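Budget for the Fingers, Then the Arm

Most purchase requests for a packing robot put the arm on line one and everything else under "accessories." I think the order should be reversed. An arm is quoted once and depreciates on a known schedule. Fingers, fixtures and the hours spent teaching grasps have no schedule, and they are where plans fail.

At Atallah, the first request for the toiletries station carried 2 pairs of spare fingers and 30 hours of setup. By September the log showed 455 hours. The arm had not changed. The product list had, and each new package shape meant new grasp trials.

I would ask any supplier, Wekament included, to price the fingers, the trials and the support as separate lines. A bundled figure cannot be checked later — and it will be needed later, when the second station is proposed.
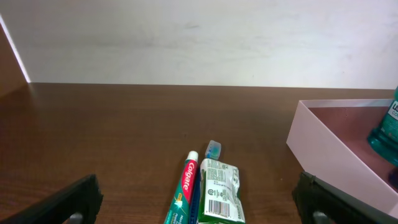
By Femke Aerts | 24 November 2022

A tube, a toothbrush and a crumpled sachet lying close together are a harder job than a bottle standing in a box. The budget should be written for the tube, the toothbrush and the sachet.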